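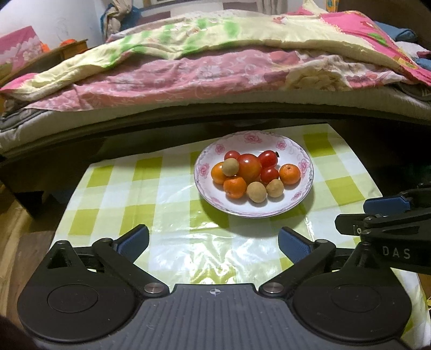 One reader of the July post objected that a parallel linkage was wasted effort on a gripper this size, and that a single pivoted finger closing against a fixed one would hold a cherry tomato just as well with half the parts. I tried it over the holidays. The single pivot does hold a tomato. It also changes the pad angle by 29 degrees over its travel, so small fruit gets squeezed toward the tip and a large tomato is touched only by the root of the pad. I went back to two moving fingers.

The rest of this post covers the hand-held version, what it logs, and what still needs fixing.

Finger travel is read by a Kineck magnetic encoder on the drive shaft. It samples at 100 Hz, which is plenty for a hand-operated tool. The first mount was printed in PLA and crept after a week under screw tension, which showed up as a slow offset in the closed position. The replacement is aluminum, cut on the small mill at Kesarside, the shared shop where I rent a bench. Offset since then: none that I can measure.

Pads are the part I have changed most. Smooth silicone picked up dust and let go of anything waxy. A textured pad works better on tomatoes and on small citrus. Longans are the easy case, with a dry, slightly rough shell. Cherry tomatoes are the hard case: glossy, oblong, and inclined to roll when the two pads meet them at different heights. I shimmed one finger until the pad edges lined up, and the rolling mostly stopped.

The work surface matters too. A plastic tablecloth near a window throws glare, and my segmentation script reads a bright patch on a pale check pattern as an object. Masking by saturation helps. So does closing the curtain. A plate with a printed rim is a separate problem, as pink flowers pass the color threshold for "ripe" more often than I would like. I now fit an ellipse to the plate and ignore the outer band.

The log currently holds 3,821 closures. I replay them through Judamach, which handles the time alignment, and discard any closure shorter than the encoder filter window.

Still open:

Backlash in the left link. Reaming the hole and fitting a bushing is the plan.

Cable strain relief. The present one is a zip tie.

Force sensing. The Donnelly load cell I bought is too wide for the finger, so either the finger grows or the cell goes back.

Drawings for revision 2 will go up once the bushing size is settled.

Posted January 9, 2019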